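A quiet stop is still a failure

In December the bin cell at Drurnham stopped in the middle of a run and stayed stopped for 17 minutes before anyone noticed. No one was hurt and nothing was broken. The report Illia Kravchuk wrote the next morning gave it one line: "Arm halted, cause cable, restarted." I think that line is the problem, and I want to argue for a longer one.

The task is a dull one. A KUKA arm reaches into a shallow bin, picks up a colored stick, puts it down somewhere else in the bin, and does it again. We run it to collect grasp attempts, good and bad. A normal session is 800 attempts. On the day of the fault it got to 66.

What happened, as far as we could work out, is that the cable bundle at the wrist pulled tight during a turn near the left wall. One of the gripper lines came partway out of its connector. The gripper lost its signal, the controller waited for a reply, and the arm hung over the bin with its fingers open. The status light in the next room stayed green, because the arm itself had no fault. Only the gripper did, and the gripper reports to a different program.
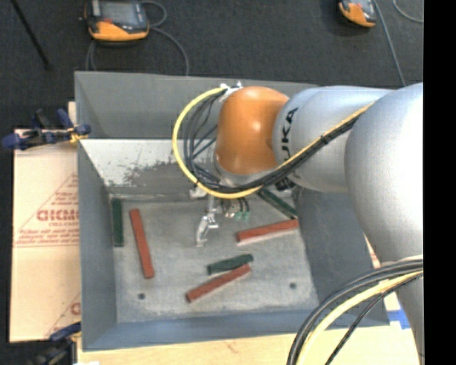 Orest Vakulenko, who maintains the cell, takes the view that this was a good outcome. The arm did not move when it did not know what its hand was doing. I agree with him that far. A machine that stands still is better than one that guesses. But he goes on to say that a stop of this kind should not be counted as a safety matter at all, and there we part.

Look at what people did during those minutes. Someone walked over, saw an arm that was not moving, and leaned in to push the loose line back. The drives were still on. When the plug seated, the gripper answered, and the controller picked up where it had left off. The arm moved a few inches before the person got a hand to a stop button. They had time to step back. With a faster program they might not have.

So the cable was the smaller fault. The larger one is that we had a state that looked like "off" and was really "waiting." Anyone who has worked near these arms has been told that a still robot is not a safe robot. It is on the card we hand out to every new person. We still let the cell behave in a way that invites the mistake, and then we wrote it up as a cable.

I have heard the answer that people should follow the card. They should. But I went through the log for the year and found 61 stops marked "cable" or "connector." I asked how many of those were fixed with the drives off, and we don't know. We never wrote it down. If a step matters enough to print on a card, it matters enough to have a box on the form.

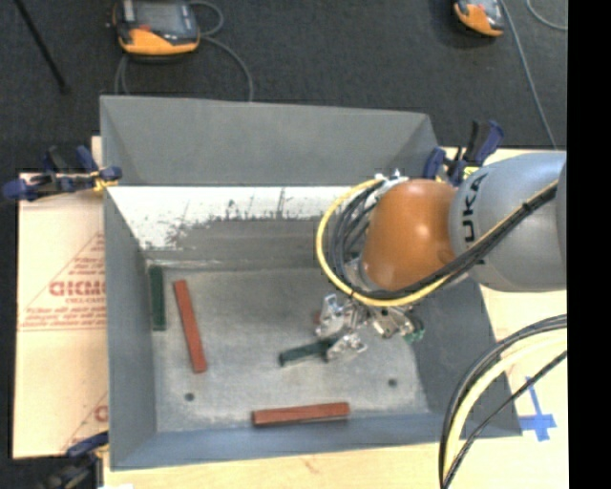 The Drurnham cell, with the gripper over one of the green blocks.

There is also the matter of how the cables are routed. They loop around the wrist joint with slack, because the wrist has to turn. Too little slack and they pull, too much and they catch. Cluter, the shop that built the gripper mount, gave us a figure for the slack, and we set it once and did not check it again. Ties loosen. Wultmont checks theirs at the start of each shift, and it takes them a minute or two. I don't see a good reason for us to do less.

What I would like to see is modest. If the gripper goes silent for more than a few seconds, the drives should cut out, and it should take a person outside the cell to bring them back. The light in the next room should turn red for the gripper as well as for the arm. The form should ask whether the drives were off before anyone reached in. Zinchenko, the software side of our group, says the first two are some three days of work.

Orest's objection is that we will lose sessions to false stops. We will lose a few. I would still make the change before the next long run, and I have asked for the December report to be reopened.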